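9 March 2020

I'd been trying to get Raed Bataineh to sit down with me since October, and when he finally did, he brought soup. Lentil, in a thermos, with two cups. "You can't talk about learning a language on an empty stomach," he said, and poured before I'd even found my pen.

Raed teaches evening classes above the Kassab bakery (yes, the whole stairwell smells like sesame, and yes, I gained weight writing this). He speaks 5 languages and is working on Mandarin, and he picked a funny place to start: the kids' shelf.

"Grown-up textbooks bore me to tears," he told me. "Mr. Wang goes to the bank. Mr. Wang goes to the post office. Give me a kid in trouble at school and I'll stay up till midnight to see how he gets out of it!"

I asked how much he understood at first.

"Almost nothing! I got the names and the word for rice. But I kept going, a page at breakfast, a page on the bus. I wasn't allowed to use the dictionary until I'd guessed."

He writes his guesses in pencil in the margins, and some of them are terrible. He once read a whole chapter convinced that the uncle was a horse. 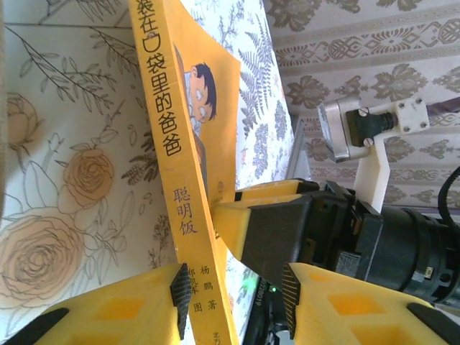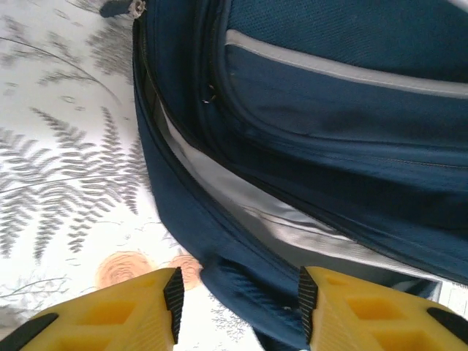

His word list stood at 1,462 the morning we met. He keeps it in a green Lornell notebook, no app, and he reads it out loud while he cooks. I wondered if the neighbors mind.

"Kalevi corrects me through the wall," he said, laughing so hard he had to put his cup down.

That would be Kalevi Rantala, who lived in Taipei for 3 years and is apparently very strict about tones. The two of them now have dinner once a week, Mandarin only until dessert. "It gets quiet around the salad," Raed admitted. "Then one of us remembers the word for salt and we're off again."

So what would he say to somebody my age who quit Spanish twice? (Asking for me.)

"Which book did you love when you were nine?" he said. "Go get it in Spanish. You already know the ending, so you can relax."

I ordered mine that night. I'm on page 4, and I've already met a word that I'm pretty sure means either "ladder" or "staircase." Raed says to write it in the margin and keep reading.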